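## 4 Toy bin: filling, sorting and emptying
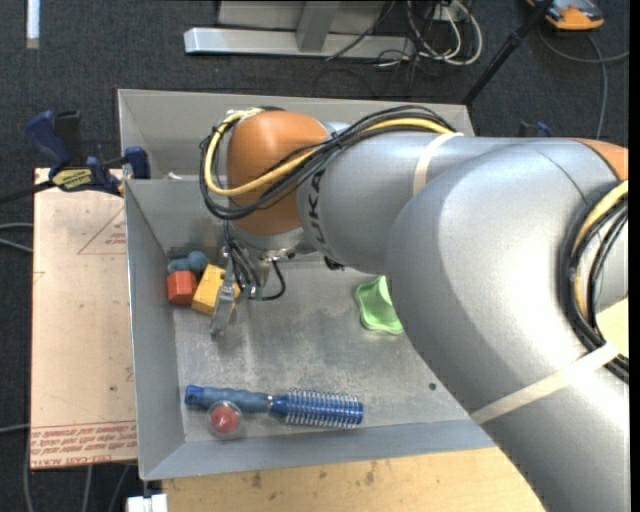
Section 4 applies to the open sheet-metal bin used for mixed toys at the Brusadbridge and Trerketach playrooms. It replaces the loose sheet issued with the Fullgate storage set. Shelf units and book boxes are covered in section 5.

The bin has sloping walls. Small items placed against a wall slide down to the floor, and items on the floor tend to be pushed into a corner when the bin is moved. Both points affect how the bin is filled.

### 4.1 Before first use

1. Stand the bin on a level surface. Check that it does not rock when pressed at each corner.
2. Run a gloved hand along the inner rim and the folded seams. Report any raised edge to the site lead before toys are put in.
3. Wipe the floor and walls with a damp cloth and mild soap. Dry with a second cloth.
4. Fix the bin label (supplied, part 593) to the outside of the wall that faces the room.

**Note:** Scuffs and mottling on the grey floor are normal wear and do not need treatment. Do not paint or varnish the inside of the bin.

**Caution:** Do not use wire wool or scouring powder. Both leave grit in the seams.

### 4.2 Filling

1. Sort the toys on a table or mat first. Set aside anything broken, sticky or missing a part.
2. Place the largest toys on the bin floor, away from the corners.
3. Add smaller toys in the gaps. Soft toys go in last.
4. Stop when the top layer is 10 cm below the rim.
5. Check that no strings, ribbons or cords hang over the side.

Toys with loose parts are to be bagged before they go in. Use the drawstring bags from the Ibrahim kit, one toy per bag. A bag that will not close is too full and should be split.

**Note:** Do not tip a full box into the bin. The noise is considerable and hard plastic toys chip against the metal.

### 4.3 Sorting the contents

Sort the contents every 12 days, or sooner if the label has been marked "mixed".

1. Bring the toys out of the corners to the middle of the floor. Use the flat of the hand or the plastic scoop, never a metal one.
2. Lift the toys out singly and place them in the trays:
 - Tray 1: soft toys
 - Tray 2: hard toys without moving parts
 - Tray 3: toys with wheels, hinges or springs
 - Tray 4: repair or discard
3. Pick out scraps of paper, tape and packaging. Check the rim as well as the floor.
4. Wash or wipe each tray's contents as set out in table 6.
5. Refill as in 4.2.

If a toy could go in more than one tray, use the higher tray number. A soft toy with a hard wheeled base therefore goes in tray 3.

**Caution:** Button cells must not be left in the bin. If a battery cover is loose or missing, put the toy in tray 4 and search the bin floor for the cell before continuing.

### 4.4 Emptying and moving

1. Take out all toys. Do not move the bin with toys in it.
2. Two people lift, one at each short side, with hands under the outer fold of the rim.
3. Set the bin down on all four corners together.
4. Leave a gap of 4 cm between the bin and any board or wall next to it, so that fingers are not trapped when a child leans on the side.

### 4.5 Faults

| Fault | Likely cause | Action |
|---|---|---|
| Bin rocks | Uneven surface, or bent base | Move to a level spot. If it still rocks, withdraw from use |
| Grey marks on soft toys | Metal dust from scuffed floor | Wipe floor, dry, wash toys |
| Toys always in one corner | Surface not level | Check with spirit level, pack under the stand |
| Sticky patch on floor | Label glue or food | Warm soapy water, plastic scraper |
| Dark spot that will not wipe off | Stain or early rust | Mark on the log, check again at next sort |

Withdrawn bins are to be labelled on two sides and kept out of the playroom until inspected.

### 4.6 Log

Enter the date, the site and the initials of the person sorting. Items sent to tray 4 are listed by name, with "R" for repair or "D" for discard. Completed sheets go to Sanaa Fawzy at Brusadbridge at the end of January and every second month after that.

Section 4 last revised 1/28/26. Changes: gap in 4.4 added, tray order in 4.3 corrected.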